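3.2 Materials and work surface

All arrangements were made on a whiteboard laid flat on a table. We chose a board over paper because a region can be drawn on it, wiped off and drawn again in a different size without changing the surface under the blocks. The target region was a closed loop drawn freehand with a black marker. The objects were small colored cubes, a green one and a blue one among them (Figure 3).

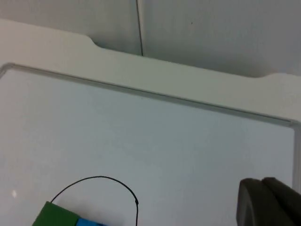
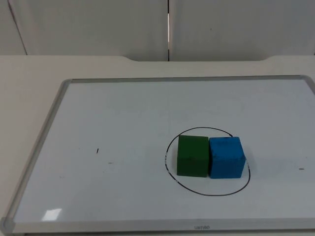
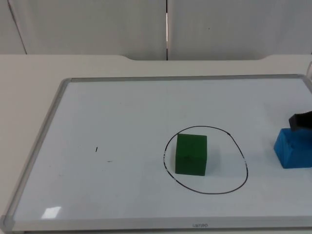 Figure 3. The work area. The second and third panels show the marker loop, with both cubes inside it in the second and only the green cube inside it in the third.

Hidayat objected to the freehand loop when an early draft of this section went round, arguing that a printed ring would give every layout the same boundary and would make the inside/outside labels easier to defend. We tried a printed ring for the first 100 layouts. It lifted at the edges and had to be taped, and the tape then became a ledge that blocks caught on. The marker line has no height, so we went back to it and accepted that no two loops are the same.

The line also wears. Blocks pushed across it take some of the ink with them, and after a while parts of the outline turn patchy. We redrew a loop only when a gap was wide enough that two annotators could disagree on where the boundary ran. Smaller breaks were left alone, and the annotators were told to follow the curve across them.

A block was labeled "inside" when its whole base lay within the loop, "outside" when none of it did, and "on the line" otherwise. The label depends on the base only. From a low angle the top of a block can seem to cross the outline while its base is well clear of it, and this was the most common source of disagreement in the Aneseck pilot.

Each of the 4 layout types was set out until we had 300 usable layouts in total. Layouts where two blocks touched were kept - touching blocks are harder to outline separately, but they are common in the Loseo sorting tasks we compare against in Section 4. The board was wiped with a dry cloth between layout types.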